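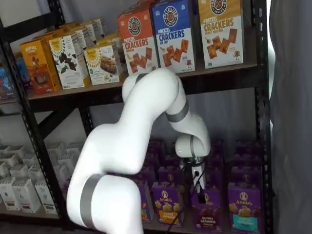 Biscuits, crackers and the August shutdown

The Juketti canteen closes for 2 weeks in August, and the snack order has to last until it opens again. Last summer the savoury things were gone by the first afternoon and we lived on oat bars until September. Nedeljković, our wholesaler, has agreed to one large delivery of 200 boxes, and the list closes on Jun 30, 2018. Put your requests in the book by the kettle. "Something nice" was written there eleven times last year and has never been in the catalogue. 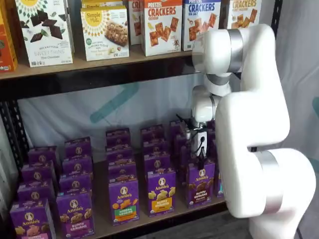
Prices and the honesty tin

A box goes up by 30p. The tin has been running short since spring, mostly in foreign coins and one button, so please pay for the whole box when you open it, even if you only meant to have a couple. Sweet things still outsell savoury, though the pretzel cracker people are few and very loud.
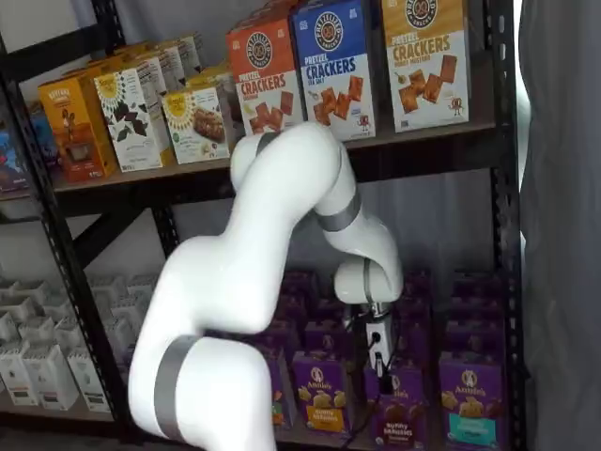 Colleagues at the Grorkness office have asked to share our delivery again. They may, provided they collect it themselves and stop calling it a raid. Dandska, who supply the coffee, are closed all month as well — buy your own, and put your name on it in large letters.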